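Glove controller (teleoperation)

From the Zuvmont hobby and lab robotics wiki. Page started by Vandana Khurana, last edited 2024-07-27.

A glove controller is a glove you wear to drive a robot hand from a distance. Your fingers move, the software reads them, and the gripper at the other end tries to keep up. I've spent far too many evenings with these things (and loved most of them!), so this page leans on what I've tried myself.

Types

The Prirus style reads finger bend only, so you need something else to tell the arm where your wrist is. The Tudemell style straps a handheld controller across the back of the glove, and that's the one I reach for. Setup takes me up to 4 minutes a pair, mostly spent fussing with straps.

Comparing grippers

Daryna Zinchenko and I ran both styles against 2 grippers, a plain parallel jaw and the Magalhães three-finger hand. We did 99 pick-and-place tries in all. The jaw felt quicker to learn, but I kept wanting to use fingers it didn't have – very silly, very hard to stop doing. The three-finger hand was lovely on thick blocks and a pain on thin flat ones.

Test objects

Tangrams are my favorite. The pieces are flat, the corners have to line up, and a small turn of the wrist shows right away.

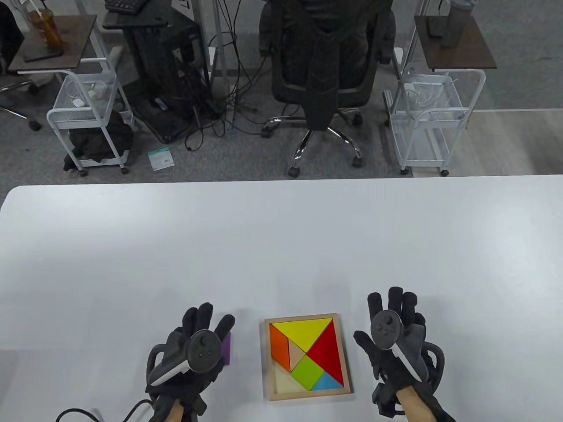
Vol. 2, p. 4

Black gloves with the controllers strapped on, and a tangram tray with one triangle still to go in at the lower left. I like to start with the fingers spread and the palms up off the table, then close slowly. Cables should run out past the wrist, well clear of the tray.

See also: wrist tracking, parallel jaw, finger calibration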